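Plindale Home Help
Home | Browse | Ask | Floors | Kitchens | Sign in

Floating floor: run it under the base cabinets or stop at the toe kick?

Viewed 3920 times | 12 shares

Wai-kit Tang

I am planning a click-together floor, 8 mm thick, through the kitchen and into the next room. The slab is flat and the old vinyl is already up. The cabinets form an L, with one leg that ends in the room and one that follows the back wall. They have to come out anyway to reach a drain line. The installer wants to lay the floor wall to wall and set the cabinets on top. The instructions with the flooring say to keep fixed cabinets off it, but give no reason. He says he has always done it his way. Who is right, and does the doorway between the two rooms change anything? Work starts on a Thursday in November, so I still have time to change the order. 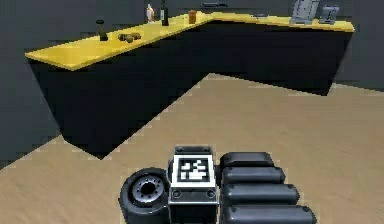

Hägglund

Follow the instructions. A floating floor is one large panel that grows and shrinks with humidity. Cabinets with a stone top pin it along one side, and all the movement then goes to the other side. The usual results are open end joints in winter and a raised ridge in summer.

Set the cabinets on the slab first. Put strips of plywood under them, the same thickness as the floor plus underlayment, so the counter height and the dishwasher opening stay correct. Lay the floor up to the cabinet base and leave the gap stated on the carton. The toe kick board covers it. At the open end of the L there is no toe kick on the side, so you need a small piece of shoe molding there, nailed to the cabinet and never to the floor.

For the doorway, check the maximum run length. If the two rooms together exceed it, break the floor under the door and use a T-molding. Undercut the casing with a flush saw on a scrap of flooring – the plank should slide under the trim with room to move.

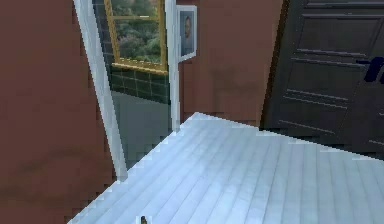

Plisano commented: Undercut the jambs as well as the casing. I forgot one jamb and the floor clicked every time someone stepped through the door.

1617 people found this helpful

Motel

I put mine under the cabinets nine years ago and it's fine. Small kitchen though, laminate tops. Your installer is probably ok.

Wai-kit Tang

Thanks. The top is laminate too, but there will be a full pantry unit at one end. I have asked for plywood strips and a T-molding. One more point: can the refrigerator stand on the floating floor?
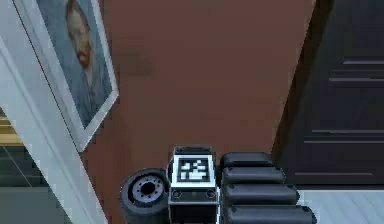

Hägglund replied that it can, as long as nothing similar in weight stands on the opposite side of the same section. One heavy load is normally tolerated, and the floor moves away from it. Two loads facing each other act like two rows of nails. Read the warranty on this point – some list a weight limit.

We use cookies to remember your settings. Accept | Manage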